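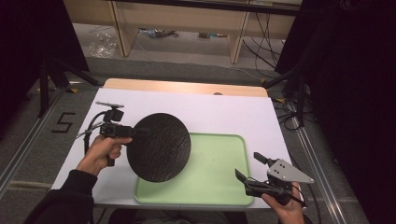

The big black plate over the green tray, left gripper holding, right one free.

Half past nine in the evening, December

Home at last, with my feet up and a pot of tea beside me, and I want to get this down before it all runs together in my head. I have been at the Letdale room since morning with both pairs of hand grippers, the Conent pair and the Gronow pair, and I can feel every minute of it in my left wrist!

The plates took up most of the day. I had been putting them off, if I'm truthful in my own diary, because cups and spoons are so much kinder, and a round plate of that size is all rim and no handle. The plan was to do the same thing over and over with each pair: take the plate, tip it up, carry it across and bring it down over the tray, then start again. I did 10 goes with the Conent pair before lunch and 10 with the Gronow pair after, and then a few more with each that I didn't write down, simply to settle an argument I was having with myself.

The Conent pair are lovely to hold. The handle sits right down in the palm, and you forget after a while that you're squeezing anything (I caught myself trying to scratch my nose with one). But they are a bit soft in the bite. Lift the plate by its edge and all is well until you tilt it, and then the weight starts to turn it between the fingers, very slowly, like a door that hasn't been hung straight. I lost it 6 times altogether. The plate is tougher than I am and didn't mind.

The Gronow pair are the other way about. They hang on to anything, and I felt I could have carried that plate down the road and back. The trouble is the squeeze, which is stiff, and with my small hands I was working much too hard by teatime. I also found that I had stopped tilting from the wrist and was doing it all from the shoulder, and I know from past experience that those recordings will look odd when they are played back on the arm. It copies what I do, stiff shoulder and all, bless it.

Cables, as ever. They want to curl round and sit on the white board exactly where I mean to put something down. I tried leading them back under my arm, which was better for the left and worse for the right, and I shall have another try with longer ones. The Akine controller behaved itself for once and only dropped out in the middle of the afternoon, while I was making tea, so nothing was lost except a little of my good temper.

I keep going back and forth on what to do with the free hand. It seems wasteful to have the second gripper waiting by the tray while the first does all the work, but every time I brought it in to help, the two knocked together and I had to start over. Perhaps the answer is to steady the tray with it. I must remember to try that first thing, before I'm tired and cross.

The new finger pads from Gronow would cost us 240 for the set, and I did wonder whether they might fit the Conent fingers with a bit of filing. That would give me the soft handle and the firm bite together, and I'd be very happy indeed. I've written to ask.

Tea's gone cold. Wrist in warm water, then bed, and bowls tomorrow.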